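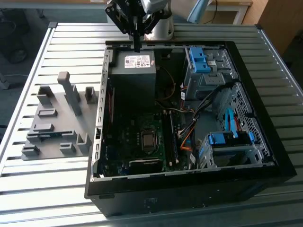
Notebook Home Entries Tags Parts List Log Out
Search this notebook Go

June, Sunday, late afternoon

Budget for the second disassembly cell. Arlo Tillman wants a number by the time he gets in tomorrow, and he has asked that it be "a real one this time." Noted.

Where we stand: one arm, one gripper, one slatted table, and a queue of old desktop towers. The existing cell does one tower at a time with the side panel already off. Taking the panel off is still me, with a screwdriver. I don't appear on the equipment sheet, so in budget terms the step is free.

Quotes so far:

Eketti. Arm plus controller. Lead time 15 weeks. Price includes "commissioning support," and when I asked what that meant I got the same brochure again. Their controller won't share a cabinet with the one we have, so add a cabinet. Add the electrician too.

Briltix. Shorter reach, 3 weeks, in stock. Cheaper by enough that I read the spec sheet twice looking for the catch. The catch is the reach. A tower lying on its side with the drive bays at the far end is a long way over for it, unless the arm goes in the middle of the table, where the tower is supposed to go.

Obi. Will only sell us the arm with their own gripper. We like our gripper. We have spent a lot of evenings learning to like our gripper.

Torkano. Haven't called back. I've left a line for them in the spreadsheet out of politeness.

Fingers. We need spares whichever arm we get. Last order I put down 2 and Arlo asked why so many. This time I'm putting down 15 and will let him haggle me to something sensible.

Fixtures. Keep printing them. The gray plate with the post and blocks costs us filament and a night of printer time, and when a block is in the wrong place I move it in the file and print again. Machined plate from outside: nice, flat, expensive, and wrong in the same places. Revisit when the layout has held still for a month.

Things left out of last year's sheet that go in this time:
- table extrusion and the T-nuts, which I swear evaporate
- cable management for the arm
- bins for pulled parts (RAM, drives, power supplies kept apart)
- a second e-stop, mounted where a person can reach it
- shipping, which Arlo believes is a rumor

Open question is whether cables belong in the robot's job at all. Power supply leads run over everything in these older cases and each one is routed to somebody's private taste. If a person unplugs them first we can live with the simpler gripper setup. If the arm does it, I want a wrist camera and a force sensor, and the total moves to a page Arlo won't turn to.

Leaning Eketti, cables done by hand, printed fixtures. Ask them once more about commissioning. Ask whether the cabinet comes with a key, as the last one didn't.

Sheet saved as "real one." Sending at 6.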